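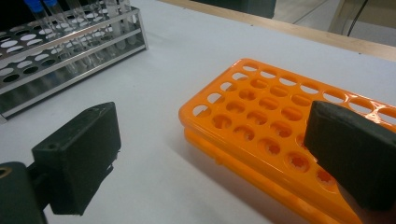
Re: [bench-talk] Racks for 15 mL tubes, what do you all use?

Emiliano Garrido wrote:

> We're moving into a smaller room in July and I have to cut down on what
> goes with us. At the moment we own racks of every sort: wire ones with
> the coating coming off, foam ones that came with the tubes, a couple of
> old acrylic ones with cracked legs, and a drawer of plastic ones that
> don't match each other. I'd like to pick one kind and throw out the rest.
>
> Questions for the list. Do the two-tier plastic racks hold up? Does
> anyone still like wire? And does color matter to anybody, or is that
> just how the catalogs sell more of them?
>
> We do mostly soil and water extracts. Tubes sit overnight a lot. We have
> one dishwasher and it is not gentle.
>
> Emiliano

Emiliano,

We went through the same thing when we took over the second prep room, so I can tell you what we ended up with. We also do water, plus some plant material, so our use is close to yours.

We settled on two-tier plastic racks for nearly everything. The kind I mean has a flat top plate with round holes and a lower tier with a socket under each hole. The bottom matters more than I expected when we bought them. In some racks the lower tier is only a sheet with smaller holes in it, and the tube tips poke through and touch the bench. In the ones we like, the sockets are shallow with ridged walls, and a conical tube sits in there and stays upright. With the plain sheet kind we had tubes leaning into each other, and it was hard to read the volume marks without lifting each one out.

The ridges have one drawback. They hold on to dirt. If an extract drips down the outside of a tube and dries in a socket, a quick rinse won't take it out. We soak ours in a tub with detergent and go over the sockets with a small bottle brush. For soil work I would plan on doing that every time. Grit gets down in there and then you see it on the outside of the next tube.

On holding up: ours are polypropylene and they go through the autoclave without trouble as long as nothing is stacked on top of them. We did warp 2 by putting a full tray of glassware over them. They still work for storage but they rock on the bench, so they aren't used for anything open. The dishwasher has been fine on the top shelf. On the bottom shelf, near the heating element, one of the corners went soft. Check what yours are made of before you try any of this, as the clear ones are often a different plastic and will not take the same heat.

I wouldn't keep the wire ones. We kept a few for the water bath, where you want water moving around the tube, and for that they're good. Once the coating goes they rust, and the rust gets on everything. If yours are already peeling I would let them go.

Foam is all right for shipping tubes and for the first day. It can't be cleaned properly. We put it out with the packing.

Now color. I used to think it was a sales thing too. What changed my mind was the white bench tops. We had white racks, and on a white bench they disappear. People set things down on the edge of them and knocked them over. A bright orange rack on a white bench is easy to find from across the room, and it is also easy to see from the top which positions are empty, because the bench shows white through the holes. Blue works almost as well. I would stay away from white and clear for anything that sits out overnight.

We then went one step further and gave the colors a meaning, and I'd say do that only if your group will stick to it. Ours is simple. Orange is in progress, so hands off. Blue is finished and can be put away. Green is for blanks and standards. We tried adding yellow for "ask first" and it lasted 5 weeks. Everything ended up in yellow.

As for the suppliers, these are the ones we've bought from:

Griletti — what most of our orange ones are. Good molding, rounded corners, no sharp flash around the holes. They cost more than the others, and the color has not faded.

Gakwood — cheaper, and the holes are a little tight. Tubes with a paper label wrapped around them catch on the way in. If you write straight on the tube you won't notice.

Villalobos — they sell the kind that comes flat and snaps together. I don't care for these. The end pieces work loose with washing, and one came apart in somebody's hands with a full set of extracts in it. They do store flat, so for a small room you may feel differently.

Dillik — we only have their rack for the larger tubes. No complaints. Heavy.

For numbers, look at how many tubes you have out on your worst day and add a bit for the ones soaking. We bought 35 racks for the two rooms and that was too many. A good part of them sat in a cabinet until we gave them to the teaching lab. In a smaller room I'd start low and reorder. They don't take long to arrive.

A few things about using them that may save you some trouble:

Mark one corner. The grid looks the same from both ends, and if someone turns the rack around your first tube is now your last. We cut a small notch with a file at the A1 corner. Permanent marker washes off after a while, and tape goes gummy in the autoclave.

Fill from the far row toward you. If you start with the near row you end up reaching over open tubes.

Don't pick up a full rack by the top plate with one hand. The rack will take it but it flexes, and tubes without caps will slosh. Two hands, one at each end.

Leave some room behind them on the bench. We used to push racks right up against the wall to save space, and then couldn't get fingers around the back without tipping something.

Before you throw out the old acrylic ones, check whether the holes fit any odd sized glass tubes you have. We tossed ours and then found a box of wide tubes that don't fit in anything we own now. They're sitting in a beaker with paper towel stuffed around them.

If you want to try one of the Griletti racks before ordering, I can mail you a spare. It's had some use but it's clean. Send me your new address off list, and let me know if the old one stops taking mail when you move.

One question back to you and anyone else — has somebody found a rack that takes both 15 mL and 50 mL tubes and doesn't tip when only the big end is loaded? We have tried two and both of them went over.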